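15 March 2021

Day 27 of the lipstick wear log. Second sample from Drakent, shade Brick 7, satin finish. Applied at breakfast, one coat, no liner, no primer. Lips were bare except for the Clidivcombe balm, blotted off ten minutes before.

First coat goes on drier than the first sample did. There is drag at the corners of the mouth and the bullet leaves small crumbs on the lower lip if pressed. Humaira says the wax ratio was changed in December after the melting complaints, and that fits. The old formula softened in a coat pocket. This one stood up to an hour on the radiator shelf with no change in shape.

Transfer test on plain white paper napkin:
After coffee: full print, even color.
After lunch (lentil soup, bread): partial print, mostly outer edge.
Mid-afternoon: faint pink, no edge.
Before dinner: nothing.

The color wears from the center out and leaves a ring. I dislike the ring. Reapplying over it gives two thicknesses and the outer one goes patchy, so the remains have to come off completely first. Micellar water took two passes. The Bosman cleansing oil took one pass but left a film, and the next coat slid.

Shade notes. The tube sticker suggests a brown red. On me it is a red with some orange in it, and it gets warmer over the first half hour. Nele wore the same shade yesterday and reported no shift at all. She is cooler in tone and uses powder underneath. I will repeat with powder tomorrow, same balm, same timing, to see if the shift is the skin or the base.

Swatches on the inner arm, left to right: Brick 7, Brick 4, the Vikcombe matte I bought with my own money. The Vikcombe is still the flattest of them and the hardest to remove. I scrubbed at it for longer than I would recommend and there is still a stain at nine in the evening. Brick 4 is too pale to bother with. One more swatch for the record and then it goes in the drawer.

Price came through from Koen: 27 for the full size, 7 for the mini. The mini holds less than a third of the product but the bullet is the same diameter, so it applies the same way. For a shade one might wear twice a month I would buy the mini. I told him so. He would prefer that I lead with the full size. I will not.

Lighting is still the weak point of my swatch notes. Under the bathroom ceiling fitting everything looks yellow, and by the window the reading depends on the hour. Yuk-lan does all of hers under a neutral white bulb at a fixed distance from the arm and does not write anything down before the bulb has been on for five minutes. I copied out her method and mean to follow it from the next shade on. Same bulb every time, curtain closed, no overhead light.

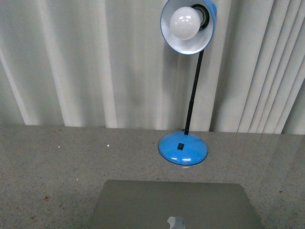
Blue desk lamp, switched off.

Harvey wrote back regarding the comparison table. He wants columns for scent and for packaging. Scent: faint vanilla, gone in a minute. Packaging: the cap clicks, the base ring is loose on one of my two tubes and firm on the other. I have asked whether the loose one is from the earlier batch, no answer yet.

Skin at end of day: slight flaking on lower lip, left side. Could be the formula, could be the wind. No stinging. Balm on again at ten, thick layer.

To do: buy napkins, sharpen the liner, label the Brick 4 tube before it gets mixed up with the others, send Humaira the transfer results.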